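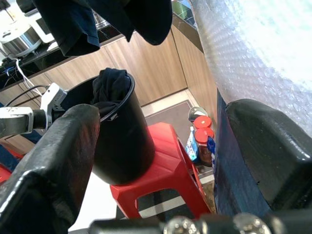 洗濯ネット、みんな使い分けてる?

1:もちだぬき
引っ越してドラム式に替えたんですが、黒い服に白い毛羽がつくようになって困ってます。前の縦型では気にならなかったのに〜。ネットはBonixの細かい目のやつを使ってます。洗剤はDoltauの液体、水温は40度。同じような人いますか?

2:青ねぎ二本
40度は濃い色には高くない?うちは紺とか黒は全部水で洗ってるよ。あと裏返し。

3:ksk_lab
>>2
温度は毛羽と関係ないと思う。色落ちの話とごっちゃになってる。犯人はたぶんタオルだよ。一緒に回してない?

4:もちだぬき
>>3
回してます……タオル分けると一日二回になるのがつらくて(汗)

5:夜干し派
わかる。うちも子どもの体操服があるから二回は無理。黒い服だけ週末にまとめてる。たまるけどね!

6:青ねぎ二本
>>3
ごっちゃにはしてないつもり。熱いと生地が傷んで毛羽立つって、クリーニング屋で働いてた母が言ってた。

7:ksk_lab
>>6
それは綿だと確かにあるか。じゃあ両方ってことで。ただ、目の細かいネットに詰めこむと中で動かなくてすすぎが足りなくなるから、そっちも見直したほうがいい。

8:もちだぬき
あ、詰めこんでました。170円で買った小さいのにパーカーまで入れてた(笑)

9:ふとん圧縮
パーカーは大きいのにしなよ〜。Karthaの筒型、33センチくらいのがあって乾きもいいよ。Brotoraのはファスナーがすぐ噛むのでおすすめしない。

10:夜干し派
>>9
え、うちのBrotoraは三年もってるけど。当たり外れかな。

11:もちだぬき
昨日タオル別、水温も下げてやってみました!毛羽はだいぶ減った気がします。ただ靴下にはまだついてる。フィルター掃除ってみんな毎回やってますか?

12:青ねぎ二本
毎回やる。乾燥かけた日は特に。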